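# Shared Garden Tools: Storage and Sorting Report

Team: Rocío Collado, Diễm Cao, Đạt Đào
Course advisor: Vendula Kolář
Dec 14, 2020

## 1. Background

The Barnmont student garden has 9 raised beds and one shed. Hand tools are kept in the shed and signed out on paper. At the start of term we read through the old sign-out sheets, which had 772 entries. Many of them had no return time, and a lot of the notes in the margin said the same thing: "no gloves left" or "trowel missing."

We decided to look at the small items only. Rakes, spades and hoses hang on the wall and don't get lost much. Trowels, hand forks, gloves, plant labels and twine are the problem.

## 2. What we did

First we emptied the shelves and laid everything out on the floor. Gloves took the longest. Several pairs had been split up, and some of the left gloves had no match at all. Đạt paired what he could and put the singles in a paper bag. Diễm wrote a list of the tools by type and condition.

Then we compared two ways of storing them:

- **Shelf method:** every type of item has its own labeled shelf.
- **Bin method:** trowels and gloves go together in one open bin, so a person picks up both in one stop.

Each method ran for three weeks. We used the same sign-out sheet for both and added a column for the return time.

## 3. Results

The shelf method looked better on the first day. By the end of the second week the labels were being ignored, and gloves were on the twine shelf and behind the flower pots.

The bin method was messier to look at but more items came back. People dropped everything in when they were done. Idalina Caldeira, who runs the Thursday planting group, told us her group liked it better, but she wanted the gloves kept away from the blades. Two gloves did get holes in the fingertips during the bin weeks. We can't say for sure that the trowels did it.

Bright handles helped. The green and orange ones were found in the beds far more often than the dark wooden ones, which are hard to see against soil.

## 4. The bin

We looked for something with high sides, so that long handles would not tip out, and a hard floor that could be brushed clean. Scratches were not a concern.

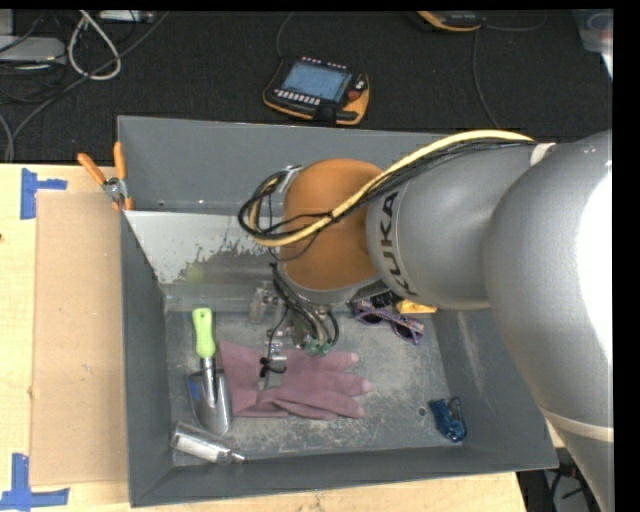 *Figure 1. Green-handled trowel and pink glove on the floor of the gray bin.*

With the glove lying flat next to the trowel, both can be picked up without digging. Once there are more than six or seven items in a bin they start to cover each other, and the gloves end up at the bottom.

## 5. Next steps

In January we want to try two bins side by side, one for blades and one for gloves. We also need to:

- buy replacements for the single gloves
- paint the dark handles
- ask Vendula if the sign-out sheet can move to the outside of the shed door

The item list is in Appendix A and the copied sign-out sheets are in Appendix B.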